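Arcombe Suturing Practice Group
Minutes of the November meeting

Held in the upstairs meeting room at Arcombe, starting at 16:00. The meeting was quorate. Apologies had been received from two members and were noted.

1. Minutes of the last meeting

Agreed as a correct record, with one change. Under item 5, "thread to be cut flush" should read "thread to be cut leaving short tails". The copy on the shared drive has been corrected.

2. Matters arising

The sharps bin by the sink has been moved to the end of the bench as agreed. The broken drawer has not been mended and is carried over again. The order for forceps was cancelled, as the old ones were found in the store cupboard.

3. Practice pads

The group talked for some time about the pads. The Drutel pads have been in use since the spring and most members are content with them. The surface takes a needle well and a stitch can be placed near the edge of the cut without pulling through. Two members felt the older pads were firmer and better for beginners, who tend to pull too hard. Others said that learning not to pull is what the pads are for.

Stock at the last check stood at 634 pads, which includes the older ones. It was agreed to use up the older ones first on knot tying and to keep the Drutel pads for closing a full incision.

Pads with a cut already in them should be stored flat with nothing resting on top. Several had been found folded over in the box, and the cut had spread at one end. Pads that have been stitched more than twice along the same line should be thrown away.

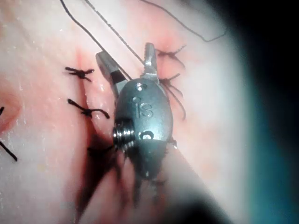

There was a question about whether to mark the line of the incision beforehand. Some members like to have a line to follow. The meeting did not settle this, and it is left to whoever is running the session.

Action: a note on storing pads to be put inside the lid of each box.

4. Thread and needles

Black thread will stay as the standard for practice. It shows up well against a pale pad and makes it easier to judge the stitches afterwards. A sample of undyed thread from Sotelo was passed round. It handled nicely but was hard to see from the far side of the table, and the meeting decided against it.

The Sotelo price list gives a discount on orders of up to 500 packets. The group does not use thread at that rate -- a box of 16 packets lasts most of a month -- and it was felt better to order little and often. Thread kept too long in the cupboard has gone stiff in the past.

Curved needles only, as before. Members were reminded that a needle laid down on the pad between stitches must be accounted for before the pad is moved. Needles are to be counted out at the start and counted back in at the end, and both entries written in the book. The second entry is missing for several sessions this term.

5. Exercises for the coming term

The main exercise will be a row of interrupted stitches along a straight incision, each tied and trimmed before the next is started. Spacing is to be judged by eye. Marks will be given for even spacing, for the edges meeting without bunching, and for the knots. The running stitch is put back to the term after.

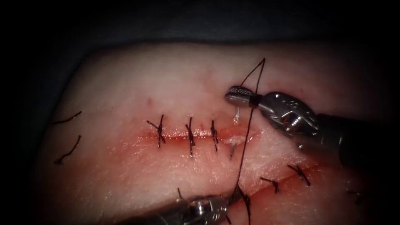 This page was last changed in November.

It was suggested that members work from the same end each time so that pads can be compared. Agreed. Left-handed members may start from whichever end suits them and should note it on the label.

Long tails of thread lying across the work were raised as a common fault at the last session. The loose length should be drawn clear before the next bite is taken. The meeting thought this was best shown at the bench and did not add it to the written sheet.

6. Knots

The present sheet shows only the finished knot, and newer members have asked for the throws to be set out one at a time. A draft was looked at. The wording of step 4 was unclear on which end crosses over, and it will be redone.
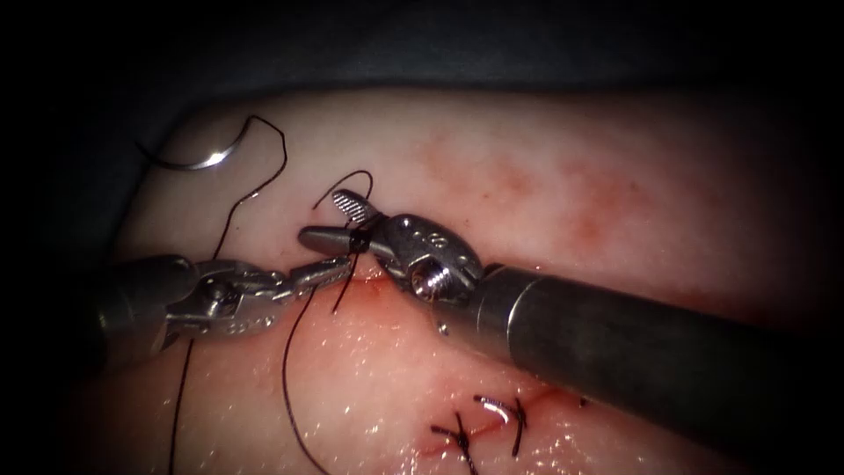 The meeting also agreed that a knot which slips should be cut out and tied again, and not tightened with an extra throw on top. Knots should be drawn down evenly from both ends. Time taken will be written down but will not count towards the mark until the spring.

Action: revised sheet to be ready before the next session and printed on card.

7. Storage

The Narkow cabinet has arrived. The shelves are shallower than the catalogue suggested and the pad boxes only go in sideways. It will be kept for thread, needles and paperwork, and the pads will stay where they are. The key is on the hook behind the door.

8. Any other business

The bench lamp flickers and a new bulb is to be bought. Members are asked to wipe down the bench before leaving, including underneath the trays.

Next meeting to be fixed by email. The meeting closed at 17:20.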